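August, bay 5, notebook entry, started just after lunch

Second go at the two hand-held grippers, and I'm far happier than I was last time! Plan was the magazine rack task in the Landarero set: pick a magazine off the stack, stand it up, get it into the clear acrylic holder. I wanted to know whether the black fingers are good enough for thin floppy things before we print the Zostton shape and start all over again.

Set up on the white board as usual, head camera on, coiled cables over the forearms. Left hand does most of the lifting and the right one hovers ready to steady. Cable drag is still there on the left but it's much gentler with the coil than with the straight lead (lovely change, should have done it months ago). 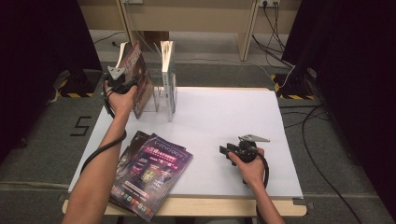 GRIP / thin stock

Glossy covers are the real test. Pinching at the spine is easy. Pinching a single cover at the open side is a pig, as the pages slide over each other and the whole thing sags before you've got it upright. What does help is coming in low, closing slowly, then lifting with the wrist and keeping the elbow still. I was doing it all from the elbow before, and you can feel the difference straight away.

Set the closing force to 500 on the Arancibia controller and left it there. 706 was the figure in the old notes and it creased covers, so please don't go back to that one, whoever picks this up next.

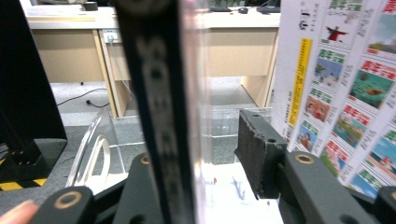 Pads next. The rough edge on the rubber bothers me more than it bothers the grip. I'd like to cut a fresh pair from the same sheet and run old against new on the same magazine, same hand, same afternoon. My bet is that the new ones win on glossy stock and make no odds on card.

Wrist views are so useful for this. From the head camera my own hand hides half the contact, but with the camera on the tool you get the pads and the edge of the thing together, and the Lelham viewer lets me run both views side by side. Acrylic is still awkward, mind. It throws bright streaks and the edges come and go as you tilt.

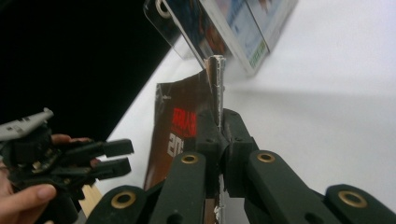 Thin edges held between the pads feel really secure as long as you go in square. Off by a little and the strip twists, and then the linkage has a touch of play that you notice at the tip. Worth checking the pivots with a feeler gauge before blaming the pads.

To do:
cut new pads, mark them so they don't get mixed up with the old
50 tries each, old and new, glossy magazine only
try the left gripper with the coil clipped higher up the arm
ask for a matt sheet to go behind the acrylic holder
copy the force setting into the shared notes

Stopped at ten to four with sore thumbs.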